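Stop tuning the policy and go read your logger

I'll say it again for the folks in the back: most of the "model problems" I get asked about are timestamp problems. We spent most of December at Larkthorpe blaming our network for jerky grasps. Bigger model, smaller model, more data — I tried it all, and I had opinions about every one!

Then Kaja Ramanauskas plotted command times against camera times. The wrist views were running 219 milliseconds behind the joint readings. So the policy was learning to grab fruit where it used to be, and doing a pretty good job of it.

The fix took 9 lines. I'd burned roughly 200 hours of GPU time before that.
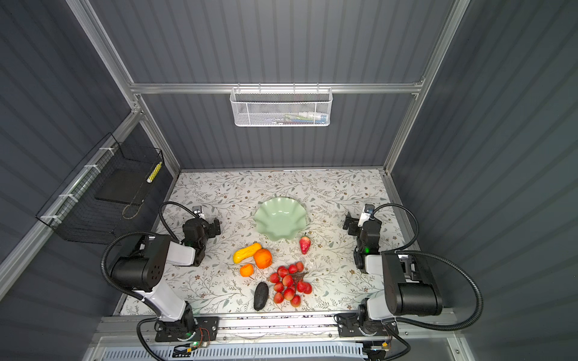 And with two arms it gets worse, of course, because now you have two wrist cameras that can drift apart from each other as well. My rule these days is dull: no training run starts until the replay tool shows every stream on one clock. If your tooling can't do that, build it first (a weekend, tops) and let the fancy stuff wait.

Comments

tawfik_m: Same thing bit us, only it was USB buffering. Do you stamp at the driver or on arrival?

hirkora: Disagree a little. Bad data hides bad models too. Good read though.

pell: Please post the 9 lines!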